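Ticket 2210: second arm for the Birnia cell
Opened by Iqra Mengal, 30 Aug 2021
Status: waiting on quote

Need to decide between a spare gripper set (800) and a full second station (over 3000). Jernetti only quotes the station with cables included.

Work at the station, wrist view first:

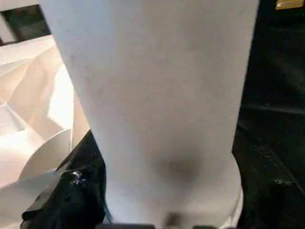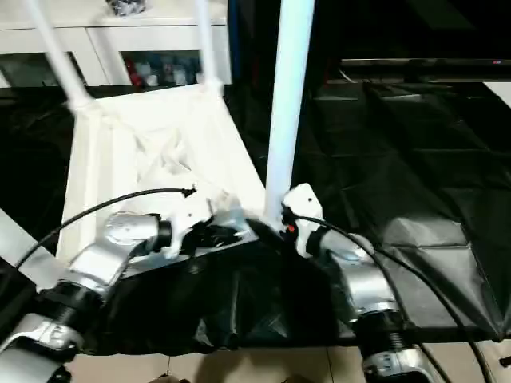
Finger pads are on the Andance list at 133 a pair. Please add two pairs to this order. The station can wait for the February budget.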